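Flomedow 4 review: demonstration recording and policy tooling for two-handed work

Reading time: 4 minutes

Flomedow 4 is a desktop package for recording hand-held gripper demonstrations, cleaning them, and exporting them for policy training. It replaces the separate recorder and editor that Prosetti shipped with version 3. I used it for most of April on one workstation, on small tabletop tasks with office items. The comparison throughout is with Zilarcombe, which I used for the same kind of work last year.

Installation

The installer pulls its own runtime and leaves the system Python alone. Device setup is a single text file. Left and right grippers are assigned by serial number, so swapping ports does not swap hands in the data. Zilarcombe still assigns by enumeration order, and I lost a morning of recordings to that. The one snag was a udev rule that the installer writes but does not reload. A reboot fixes it.

Time alignment

This is the strongest part of the release. Each stream is stamped on arrival and then corrected against a per-device offset, which is estimated in a short calibration where the operator closes both grippers several times in front of the camera. The correction is stored beside the raw stamps, not written over them. Jaw width and image motion line up well on playback, even in quick closing movements. If calibration fails, the software says so and refuses to record. There is an override flag. I would leave it off.

Pose tracking

Tracking uses the wrist cameras and the inertial data together. On a table with some texture it holds. On pale, plain surfaces it drifts when the operator moves slowly, and the confidence plot shows the drift late. Out of 400 recorded episodes, 337 passed the default quality filter. Most rejects were tracking loss on one side only. The filter discards the whole episode in that case, although the other hand's trajectory is usable. A per-hand setting exists in the config schema but has no effect in this build.

Segmentation and labels

The segmenter splits episodes on jaw events and pauses. It works for pick and place. It does poorly where one hand steadies an object and the other acts, as the steadying hand produces no events and its segment runs to the end of the episode. Boundaries can be dragged by hand, and the editor keeps up with long files. Undo goes back only to the last save, and autosave is on by default. Turn it off before editing.

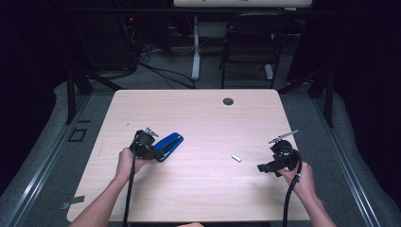

Small reflective parts are a separate problem. The object proposal model, Ó Flaithearta, is included under the same license and runs offline. It finds larger items without trouble and misses thin metal ones unless the threshold is lowered, at which point it also proposes highlights on the table. Labels placed by hand propagate forward correctly, but not backward, so the first label has to go on the first frame where the object is in view.

Export and training hooks

Export writes either chunked arrays or plain folders. Action spaces can be absolute, relative to the previous step, or relative to the start of the chunk. The rotation convention is written into the metadata, an improvement on version 3. The bundled planner checks exported trajectories against a robot model and flags joint limit and self-collision problems. It treats the two arms independently and will pass a pair of trajectories that cross. Run your own check between arms before anything goes to hardware.

Documentation

Adequate for setup, thin for the config schema. Several keys are described only by their names.

Verdict

4 out of 5 for recording and alignment. The segmenter and planner are a version behind the rest. Users on Zilarcombe with working pipelines can wait for the per-hand filter. Anyone starting a two-handed dataset should begin with Flomedow and budget time for label cleanup.

Contact | Copyright, all rights reserved | Back to top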